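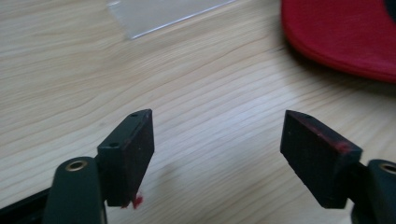
Colleen MacPherson, Project Lead (minutes)

Kendosex handling study, June meeting
Start 2:10 p.m., McIntyre room

1. Minutes of the last meeting
Accepted with one correction. The Sillix reader is on loan until the end of the study.

2. Demonstration counts
The cap task now stands at 217 demonstrations with the two hand-held grippers. Target is 700. Brindent asked whether the target could come down. Left as it is until the next training run is scored.

3. Result of the finger comparison
The policy trained on both wrist views placed the cap correctly more often than the one trained on the head view alone. Most of the head-view misses came at the first grasp on the brim. Colleen wants the test repeated with a second operator before it goes in the draft.

4. Finger wear
Red residue is showing on the right fingertip and there is a red scrap on the corner of the left one. Agreed to wipe both pairs of fingers after every 8 demonstrations and log it. Demonstrations already recorded stay in the set. 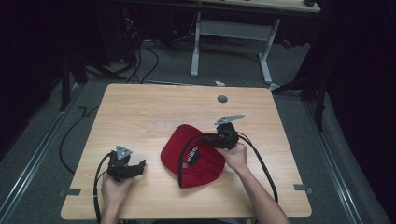 Fig. 2. Cap task, both grippers over the table.

5. Cables
The right gripper's cable lies across the cap and covers part of the side patch. Two options discussed: an overhead line, or a clip at the forearm. Clip to be tried first. Runs with the cable over the cap will be tagged so they can be scored separately.

6. Actions
Colleen: second operator, wipe log.
Brindent: forearm clip, tags for cable runs.

Closed 3:05 p.m. Next meeting once the new scores are in.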